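24 May 2024

Desk 5, marker cube check. The white cube from the Pirnance set was reprinted after Carrillo found the old faces peeling at the corners. New faces have a thin white margin around each black square. Print scale 200 percent, matte stock, glued and pressed overnight.

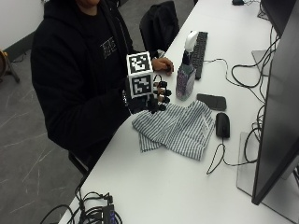

Marker cube held over the desk, two faces showing.

Edges felt square by hand. Calipers are with Gezer, so no measurement yet. One face may be rotated a quarter turn relative to the drawing; compare before logging the set as done.

Bottle and keyboard stay on the desk for now. Keep liquid off the paper faces, dry cloth only.

To do: ask Zepeda for the drawing, print one spare set, label the box Pedo 2.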